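The Case for Publishing How a Floor Area Was Measured

6/9/17

Most rural listings in this district give a floor area to the nearest square metre and say nothing about how it was obtained. I think this is a defect in the listing, and one that a short disclosure rule would fix. Price per square metre is the figure buyers compare first, lenders' valuers refer to it, and it is only as good as its denominator.

There are at least four ways to arrive at the area of an existing house. The measurement can be taken to the outside face of the exterior walls, to the inside face, to the centre line of shared walls, or it can be copied from an older document. On a thick-walled farmhouse the difference between the first two is not trivial. A dwelling outside Morais was listed in March at 300 square metres and relisted under another agency at 274. The walls had not moved. The first agency had measured to the cladding and included an enclosed verandah with no heating; the second had measured inside the plaster and left the verandah out. Both figures can be defended, and neither advertisement said which method had been used.

Acreage is treated more carefully. Land area comes from a registered plan, the plan carries a number, and a buyer who doubts the hectares can order a copy. The house, which often accounts for more than half the asking price, gets no such treatment. The figure is commonly lifted from a previous listing, which lifted it from a building application lodged before the garage was converted.

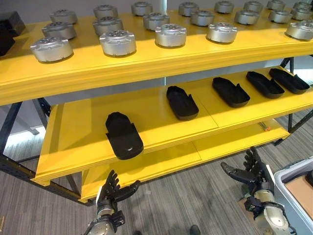

Floor area ought to be handled as a dimension with a stated datum and a stated tolerance. Any drawing for a manufactured part names the surface from which each distance is taken, so that two people working separately will get the same result. The round metal housings on the top yellow shelf have a flanged lip at the base, and a diameter quoted for one of them is of little use until it is known whether the lip is included. An exterior wall poses the same problem at a larger scale. The lip is the cladding, the brick veneer or the weatherboard, and the agent has either counted it or not. I would accept either practice if it were written down.

Three objections are usually raised. The first is cost. A laser measure and an hour on site will produce a room-by-room sketch of an ordinary house, and the agent is going to be on site for the photographs in any case. Outbuildings take longer, but they should be reported on their own line anyway. I have seen a machinery shed at Roneck folded into "total area under roof" and then divided into the price as if someone could sleep in it.

The second objection is liability. Agents say that a precise method invites a precise complaint, and they prefer "approx." beside the number. I find this weak. The word carries no magnitude. An error of two per cent and an error of 20 per cent are both approximate, and the reader has no means of telling them apart. A stated method with a stated tolerance narrows the ground for dispute, as it tells the buyer what was promised and what was not.

The third is that buyers do not care. Some do not, particularly where the land is the attraction and the house is expected to be replaced. The buyers who do care tend to find out late, when the valuer's report arrives and the lender's figure is lower than the brochure's. By then the building inspection has been paid for and the conveyancing is under way.

What I would require is modest. Each listing that quotes a floor area should state the measuring surface, the date of measurement, whether garages, verandahs and basements are in or out, and the source if the figure was not measured for that listing. Sloped ceilings need a rule too, and the simplest is to exclude any floor with insufficient headroom and say what height was applied. Nilen has a good many storey-and-a-half houses where this one item moves the result by a bedroom.

The entry need not exceed one line. "Exterior face, March, verandah and garage excluded" would be enough for most properties. Where the area comes from an older document, the line should name the document and its year. A figure taken from a plan drawn in 2000 may still be correct, but the buyer should know its age before dividing anything by it.

Related items

Reading a registered plan: easements and rights of way
Wiltik lot sizes and the new subdivision minimum
Bores, wells and what a flow test does not measure
Shared driveways on rural titles
Is the verandah a room?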